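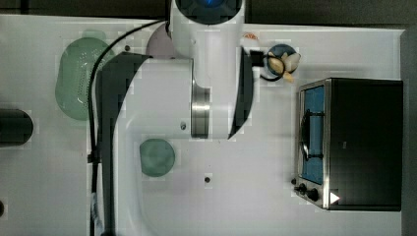 A toy kitchen table with a sink, a green colander and a small bowl of garlic.

Why does a colander have holes?

Look at the light green colander. It is oval, and it has rows and rows of tiny holes. A bowl with holes sounds like a silly idea, but in the kitchen it is very useful.

Imagine you have cooked pasta. You want to eat the pasta, but you do not want to drink the hot water. When a grown-up pours everything into a colander, the water is small enough to run through the holes. The pasta is too big, so it stays inside. We say that the colander separates the two things.

Now look at the dark blue bowl with the garlic. Garlic grows under the ground, as a round bulb. The bulb is made of smaller parts, and each part is called a clove. If you plant one clove in October, a new bulb can grow from it and be ready the next summer.

A sink has holes too - the water must go somewhere! Under a real sink there is a bent pipe. A little water always stays in the bend, and it stops bad smells from coming up into the kitchen.

Try it at home
You need 2 bowls, a colander, some dry beans and a cup of sand.
Mix the beans and the sand in the first bowl. Hold the colander over the second bowl and pour the mixture in slowly. Shake it a little. What stays in the colander, and what falls through?
Do not put the sand in the sink afterwards - it can block the pipe.

New words
Clove: one part of a garlic bulb.
Separate: to take mixed things apart.

Markholm Children's Pages, 19 Nov 2025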